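From: Adi Wattimena
To: bench-practice list
Date: 7/26/18
Subject: Re: Re: draft 3 of the tabletop reset rules, comments please

Hi all,

Sorry for the slow answer, I was in Wedville all last week helping Irfan move the Flarkico cell and only got through my mail this morning (well, most of it).

Yanti Mandagi wrote:

> I've read draft 3 twice now and I still don't think section 4 says
> what we want. It tells people to put the objects "back in their
> starting places" before every episode. Fine, but starting places
> according to what? At Vasconcelos we had two operators who both
> followed the rule to the letter and their tables didn't match. One
> went by memory and the other went by a printout.
>
> Also, does anybody else think 11 pages is a lot for something that
> has to be read standing up?
>
> Yanti

Yes to both! Eleven pages is way too long, and I wrote four of them, so I'll take my share of the blame. I'd happily see the whole background part go. People who are about to run the arm don't need the history of why we stopped using tape marks.

On section 4, though, I think the trouble starts earlier than Yanti says. The draft never tells you which objects have to be in the same spot and which ones only have to be on the table. Those are different things, and we all mix them up when we talk.

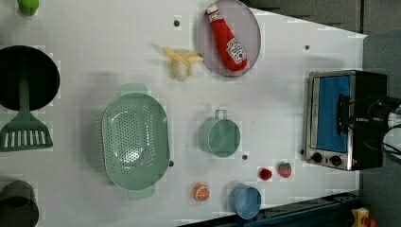
A reset rule should name its fixed items first, and it should name them by what they are, plus where they sit against something that doesn't move. I've been trying this out on our kitchen set. The toaster oven is the easy one: door facing left, toward the rest of the stuff, and you check it against the small hole in the tabletop by the control knobs. Then the big oval colander goes with a handle at each end, up and down the table, and it has its own hole at the right edge to check against. Everything I'd call loose comes after that. The orange slice, the strawberry, the little red round thing next to it, the light blue cup. For those I'd write down a zone and stop there, and if the cup is meant to be on its side for a run, the sheet has to say "on its side." Ours didn't, and Nam-gil and I spent most of an afternoon arguing over whether a cup that's been tipped counts as a changed object or a changed pose. (I say pose. He still doesn't agree, and he can tell you why himself, he's on this list.)

So here's what I'd put in place of the current 4.1 to 4.3. Rough wording, please hack at it:

4.1 Each setup sheet lists fixed items and loose items separately.
4.2 A fixed item is placed against a permanent feature of the table, and the sheet says which one and on which side.
4.3 A loose item has a zone and a resting state (upright, on its side, face up).
4.4 Anything lying across something else, like a spatula over a pan or a bottle on a plate, is listed as a pair and reset as a pair.
4.5 The operator checks the table with the arm parked, and again before the first motion.

I know 4.5 is going to get complaints. Torquil already told me on the phone that a double check is a waste when you're doing a lot of episodes in a day. I went back through our log for the Skinico job, which was 1,000 episodes, and 49 of them got thrown out for a bad reset. Of those, 23 were things a second look would have caught, mostly a fixed item that had been nudged. I'd rather lose the few seconds each time than redo those.
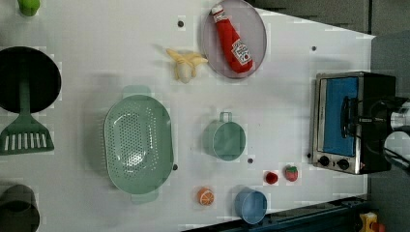
The other bit I'd like us to settle is what "parked" means, and the draft uses the word in three places without ever saying. For me it's arm stopped, gripper clear of every object and clear of the area above the objects, and nobody's hand on the controls. Irfan reads it as just stopped. You can see how that goes wrong: one person leans in to fix a banana while the other one figures the arm is theirs to move. I want a definition up front in section 1, and I want it to say outright that a gripper that's holding still over an object isn't parked. Hands stay off the table until it is.

Yanti, could you send me the Vasconcelos printout if you still have it? I'm curious whether it was drawn from straight above or from the operator's side, I have a feeling that's where your two tables drifted apart. We use a straight-down view here and people get left and right mixed up with it at least once a week, me included.

If there are no loud objections I'll fold all this into draft 4 and cut the background part while I'm at it. I'd like us to be using the thing for real by September, when the new operators start.

Oh, and Irfan, your blue notebook came home in my bag. I'll put it in the mail.

Adi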